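플레르네브콤 연구소 소식지 9월호
장비와 예산

로봇 팔을 사기 전에 시뮬레이션에 먼저 돈을 쓰기로 했습니다

글: 레카 아민 (장비 계획 담당)

안녕하세요. 저는 한국어로 글을 쓰는 것이 아직 조금 어렵습니다. 그래서 문장이 딱딱해도 이해해 주시기 바랍니다. 이번 호에서는 내년도 장비 구입 계획이 어떻게 바뀌었는지를 말씀드리겠습니다. 여러 분이 복도에서 저에게 "로봇은 언제 옵니까?"라고 물으셨는데, 그때마다 짧게 대답해서 죄송했습니다.

처음 계획은 간단했습니다. 가정용 작업을 연구하기 위해 로봇 팔 7대를 한 번에 사는 것이었습니다. 견적은 두 회사, 드리모리스와 메노라에서 받았습니다. 두 견적 모두 팔의 가격은 우리가 생각한 범위 안에 있었습니다. 그러나 설치비, 안전 울타리, 예비 그리퍼, 그리고 유지보수 계약을 더하니 예산의 100퍼센트를 넘었습니다. 특히 유지보수 계약은 팔의 대수에 따라 올라갑니다. 이 부분을 저는 처음 표에 넣지 않았습니다. 제 실수입니다.

그래서 카르티케얀 살리안 팀장님과 다시 의논했고, 첫해에는 팔을 2대만 사고 나머지 작업은 시뮬레이션에서 진행하는 안을 만들었습니다. 시뮬레이션 팀은 이미 방과 가구가 있는 가상의 집에서 물건을 잡는 작업을 하고 있습니다. 침실에 놓인 나무 탁자 위에서 검은 그리퍼가 둥근 초록색 물건을 잡는 장면을 보시면, 우리가 어떤 종류의 일을 준비하는지 짐작하실 수 있을 것입니다. 같은 탁자에 리모컨과 잡지도 있습니다. 크기와 두께가 서로 다른 물건들이어서, 그리퍼의 사양을 정할 때 좋은 재료가 됩니다.

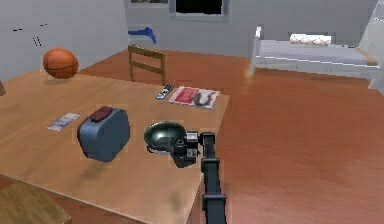
첫해 예산의 항목

금액은 아직 협상 중이므로 이 글에 쓰지 않겠습니다. 항목만 순서대로 적습니다.

로봇 팔 2대와 그리퍼. 그리퍼는 손가락을 교체할 수 있는 것으로 요청했습니다. 초록색 물건처럼 둥글고 윤이 나는 것과 얇은 잡지를 한 가지 손가락으로 모두 잡을 수 있는지는 아직 모릅니다.

계산용 서버. 전체 예산의 약 59퍼센트입니다. 이 비율이 높다는 의견이 있었고, 저도 처음에는 그렇게 생각했습니다. 그러나 서버는 다른 두 연구팀도 함께 사용하며, 전기 요금은 건물 예산에서 나갑니다.

가상 환경 제작. 방과 물건의 모델을 만들고 고치는 비용입니다. 푸자리 스튜디오에 일부를 맡기고, 나머지는 락슈미 고우다 연구원이 직접 합니다.

교육. 새 장비를 쓰는 사람은 모두 안전 교육을 받아야 합니다. 교육비를 장비비에 넣을 수 있는지는 회계과의 대답을 기다리고 있습니다.

가상 환경에 돈이 드는 이유

이 항목에 대한 질문이 제일 많았습니다. "컴퓨터 안의 집인데 왜 비용이 필요합니까?"라는 질문이었습니다. 고우다 연구원의 설명을 제가 이해한 대로 옮기겠습니다.

물건의 모양이 좋아 보여도 그것만으로는 충분하지 않습니다. 무게, 마찰, 놓인 위치가 맞아야 연습한 것을 진짜 팔로 옮길 수 있습니다. 침실 장면에서도 농구공이 탁자 위의 공중에 떠 있습니다. 이런 것을 하나씩 확인하고 필요하면 고치는 데에 사람의 시간이 들어갑니다. 우리는 그 시간을 지금까지 예산표에 쓰지 않았고, 이번에 처음으로 따로 적었습니다.

방의 종류도 비용에 영향을 줍니다. 같은 집 안에서도 욕실은 침실과 조건이 많이 다릅니다. 변기의 물탱크 뚜껑처럼 좁고 높은 면 위에 펌프가 달린 비누통이 있고, 바로 옆에는 벽이 가깝습니다. 탁자에서는 팔이 여러 방향에서 들어갈 수 있지만 이런 곳에서는 길이 적습니다. 물탱크 왼쪽의 빨간 소화기도 팔이 피해야 할 물건으로 계산해야 합니다.
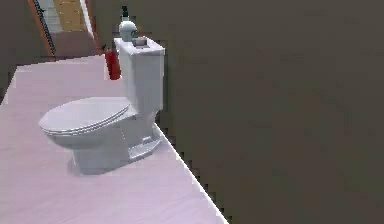 이 차이 때문에 팔의 길이를 정하는 일을 뒤로 미루었습니다. 드리모리스의 견적에는 짧은 팔과 긴 팔이 둘 다 있습니다. 긴 팔은 더 비싸고 받침대도 무거운 것이 필요합니다. 욕실 작업의 결과를 보기 전에 긴 팔을 주문하면, 나중에 필요가 없어도 반품할 수 없습니다. 찬드라세카르 무르티 선생님은 한 대는 짧은 것, 한 대는 긴 것으로 하자고 제안하셨습니다. 저는 예비 부품을 같이 쓸 수 없다는 점이 걱정되지만, 이 제안도 비교표에 넣었습니다.

다음 일정

시뮬레이션 팀이 방별 작업 목록을 정리하면, 저는 그것을 가지고 두 회사에 수정 견적을 요청합니다. 유지보수 계약은 1년 단위와 3년 단위를 둘 다 받겠습니다. 실험실의 바닥 하중과 전원은 레카 매슈 씨가 확인하고 있습니다. 저와 이름이 같으니 메일을 보내실 때 성을 꼭 확인해 주십시오.

각 팀에서 필요한 작업이 있으면 물건의 이름, 대략의 크기, 놓이는 장소를 적어서 저에게 보내 주시기 바랍니다. "부엌 일 전체"처럼 넓게 쓰시면 견적을 만들기가 어렵습니다. 남은 팔 다섯 대를 언제 살지는 첫해의 사용 기록을 본 다음에 다시 의논하겠습니다.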